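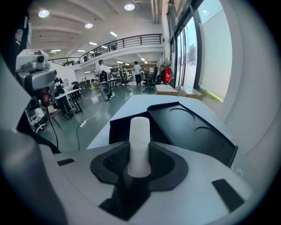
Fletinero, 2023-12-31

To: Gripper Evaluation list
Subject: Re: Hand-held units, second round of comparison

Dear colleagues,

The evaluation office has received several replies to the June notice, and the message quoted at the end of this one raises most of the points made in them. We answer it here for the whole list so that all groups work from the same text when the second round opens.

On the choice of units. The second round will compare two hand-held grippers, the Griment and the Stilero. The Kang unit is withdrawn from the comparison. Its fingers could not be replaced on site during the first round, and two groups lost several working days while parts were in transit. Results already submitted for the Kang will be kept in the shared table, marked as first round only, and will not be used in the final ranking.

On the camera view. The wide view taken from the gripper shows the housing across the lower half, with the white post and its black bracket in the center and the room open beyond. Some groups asked whether the housing could be cropped out before the recordings are submitted. Please do not crop. The housing serves as a fixed reference when we check whether the camera has shifted on its mount between sessions, and a cropped recording cannot be checked in this way. The dark ring at the border of the view should also be left as it is. The correction for the curved view is applied in one step at our end, with the same settings for every group.

On light. The question of tall windows was raised by three groups. Daylight strong enough to wash out the view outside is acceptable, provided that the objects on the work surface remain clear. Exposure is to be left on automatic for both units. Groups that used a fixed setting in the first round need not repeat their sessions, but they are asked to state the setting in the remarks column.

On people and equipment in the background. The protocol does not require a cleared room. Colleagues may go on with their work at desks and with other robots during a session, as long as they stay out of reach of the task area. Each group remains responsible for obtaining written consent from anyone who can be recognized in its recordings.

On the number of trials. Each group will complete 200 trials per unit. The first round asked for 500, and only one group reached that number. A set with 177 or more valid trials will be accepted as complete; below that, the missing trials must be made up before the results are entered. A trial is valid when the recording runs from the first movement of the hand to the release of the object without a break. Failed grasps are valid trials and must not be removed.

On the order of units. Groups are to change units after every 12 trials. In the first round most groups finished all work with one gripper before starting on the next, and the operators' growing practice then favored the later unit. We regret that the first protocol was silent on this matter.

The revised protocol and the blank results table will be placed in the list archive. Requests for spare finger pads should be sent to the office address and not to the list.

The Evaluation Office
Fletinero

Earlier message, to the Gripper Evaluation list:

> We have read the June notice and wish to raise the following
> before our group commits staff time to a second round.
>
> First, 500 trials per unit is more than we can carry out with
> one operator. We would ask that the number be lowered, or that
> groups be allowed to share a set.
>
> Second, the notice does not say whether the units may be changed
> during the day. Our operator was visibly faster with the Stilero
> after a week with the Griment, and we doubt that this tells us
> anything about the Stilero.
>
> Third, a large part of every recording is taken up by the gripper
> itself. If this part is of no use, we would prefer to crop it and
> save storage.
>
> Fourth, we work in a shared hall with large windows. Please
> confirm that sessions by daylight will be accepted, and say
> whether other teams must leave the hall while we record.
>
> Last, we are still waiting for replacement fingers for the Kang
> and cannot say when that unit will be in use again.
>
> With regards,
> Hall group, Handling and Assembly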